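Le club Rondine passe à deux bras

Avril
Par Thư Hồ

Grande nouvelle pour le club de robotique : Rondine a enfin son deuxième bras ! Ceux qui sont passés à l'atelier pendant l'hiver se souviennent du premier, tout seul sur son châssis, qui mettait une éternité à attraper quoi que ce soit. On a commandé le second chez Grube avec la subvention du lycée (1 485 euros, livraison comprise, merci encore à l'intendance pour la patience) et il a fallu 3 séances rien que pour refaire le câblage et remettre les deux bras dans le même repère.

Le thème de l'année au concours Allik, c'est le rangement de bureau. Les équipes reçoivent des fournitures éparpillées sur une table et doivent les mettre au bon endroit, sans toucher au reste, en moins de 159 secondes. Dit comme ça, on dirait un jeu pour les petits. Essayez donc avec des pinces ! Un feutre, ça roule, ça se coince sous son voisin, ça part de travers dès qu'on le prend trop près du bouchon, et on a passé des après-midi entiers à discuter de l'angle d'approche.

Les secondes ont écrit toute la partie enregistrement, les premières s'occupent de l'apprentissage. On a déjà plus de 2 000 essais sur le disque, dont une bonne moitié à trier (avis aux amateurs, il y a du goûter).
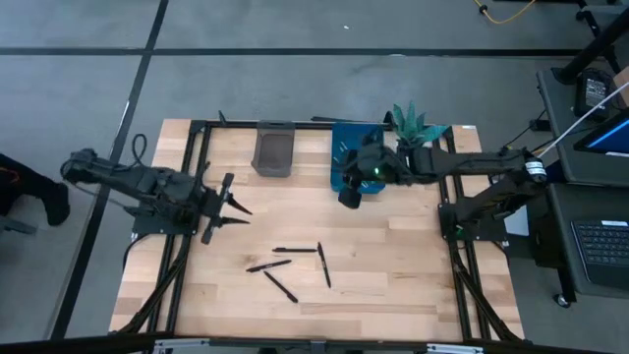
Les feutres noirs restent notre bête noire, sans jeu de mots. Avec les bleus et les rouges du foyer, Korier, notre petit programme de vision, s'en sort très bien, mais deux feutres noirs côte à côte, il a tendance à en faire un seul objet très bizarre. Léger mieux depuis qu'on a changé les réglages d'exposition, et on continue !

L'atelier est ouvert à tous les niveaux, à partir de 17 h. Pas besoin de savoir programmer pour venir, on vous montrera. Il nous manque surtout du monde pour le tri des essais et pour la rédaction du dossier technique, à rendre avant les vacances.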